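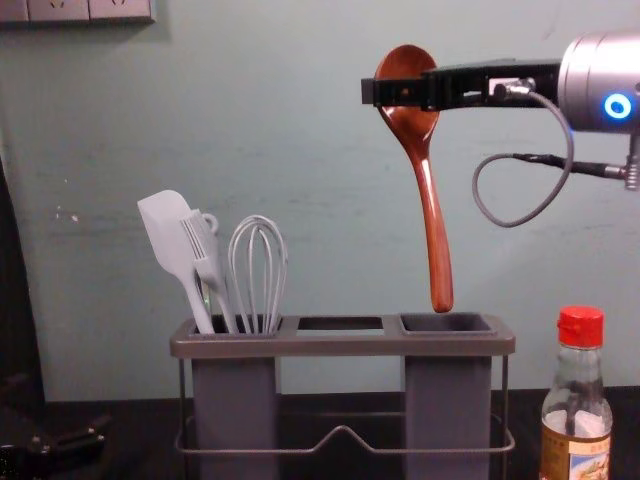
Subject: Re: [teleop-users] spoon task, how many demos is enough?

On a afternoon in October, the Plekbridge list member wrote:
> We have 500 demos of putting a spoon in the utensil holder, all by
> remote control. The policy gets the spoon over the cup and then hovers
> there like it's waiting for permission. Do we just need more? Someone
> here says Mellow trained theirs on 7.

I'd want to see the 7 before I believed in them.

We went through this at Skirkham with 606 demos, and then, having learned nothing, with 1626. The hover got smoother. Very elegant hover.

Go back and watch your operators. Ours all paused above the rim, lined up the handle, paused again, and then let go. If half of every episode is a person squinting at a spoon, the arm will learn to squint. We trimmed the pauses and re-recorded roughly a third with one rule: if you miss the opening, back off and try again, don't park.

Also check which way up people hold it. Bowl up, handle down is fine, but pick one. We had two schools of thought on the same shift and the policy tried to honor both.

Guiding the arm by hand gave us quicker drops, but then there are hands in all your video, so we went back to the remote.

The trimming script is in the Tierney repo under tools. It will eat your gripper timestamps if you run it twice. Ask me how I know.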